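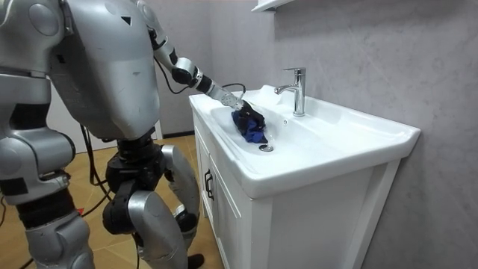 Cleneck Washrooms Refresh: progress report to the Veltunar Fund, February

We're three months in and it's been a really good stretch! The first part of your grant went on the basins and taps, and the second has gone on the cleaning routine, so most of this report is about cloths and sinks.

Basins
All the old basins on the ground floor at Cleneck have been replaced with plain white ones. They're a pleasure to look after (the old ones had a ridge round the waste that held on to soap whatever you did). Upstairs is still to do. Barnov has promised the last delivery before the end of the month, and the plumber is booked to follow straight after.

Cloths
We bought 400 cloths from Zamfir and sorted them by colour: blue for basins and taps, yellow for tiles and ledges, red for toilets. Each basin gets a wipe from the rim inwards, then round the drain, then a rinse. The cloth goes into the wash bag afterwards and never back on the trolley. Everyone picked this up quickly, and the colour chart on the store cupboard door has saved a lot of asking. We did lose a few yellow ones to the kitchen, where they were clearly very popular.

Checks
Our February check covered 82 basins across the site and 44 of them needed nothing at all. The rest were mainly limescale round the taps, plus 3 slow drains on the top corridor. One of those has been cleared and the other two are waiting for a new trap. We've moved the descaling to early morning, before the building fills up, which gives it time to work.

Spending
We're within budget on cloths and slightly over on fittings, as the vanity units upstairs need new brackets before the basins can go in. We'd like to move the unspent training money across to cover this, if you're happy with that.

Next
Finish upstairs, put up hooks for the wash bags and repeat the basin check using the same sheet. We'll send the new figures with the final invoice from Barnov.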